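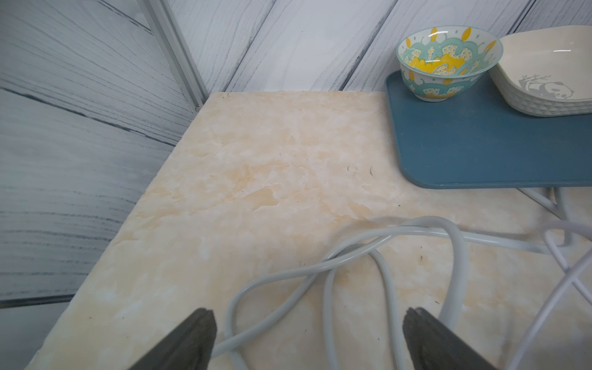

Section 4: Setting up the drying tray

Your Elluris tray and wire stand are made for the small, pretty pieces that always get lost in a full-size rack: snack bowls, sauce dishes, the bowl you reach for every morning. It takes only a couple of minutes to set up, and then it can stay out on the counter all week!

Before you start

Wipe down the tabletop with a damp cloth and dry it. Crumbs under the feet are the most common cause of a wobbly stand. Move any cords well away from the spot you have picked.

1. Unfold the stand and set it on its feet. Press lightly on each corner. If it rocks, turn it a quarter turn and try again.

2. Lower the tray onto the stand with the rim facing up. You should feel it settle between the crossbars.

3. Slide the whole thing back toward the wall, leaving 2 inches of space so air can move behind it.

4. Put the first bowl near a back corner. Small, deep bowls do best here, where your sleeve won't catch them.

5. Add square or straight-sided dishes next, leaving a finger's width between pieces. Turn the printed side outward if there is one (why hide a good pattern?).

6. Leave the front of the tray open for whatever comes out of the sink next.

Note: The Jelletti and Edden tray sizes both fit this stand. The larger Akyol tray needs the wide stand, part 191, sold separately.

CAUTION: Do not stack ceramic pieces in the tray. Glazed rims chip easily when they knock together.

CAUTION: Always lift the tray off before moving the stand. Never carry the two together with dishes on board.

Cleaning

Wash the tray by hand in warm, soapy water. Hand-painted and printed tableware is happiest washed the same way, so do it all in one go! Dry the wire stand with a towel, especially where the bars meet. See page 28 for spare feet and page 36 for stain removal.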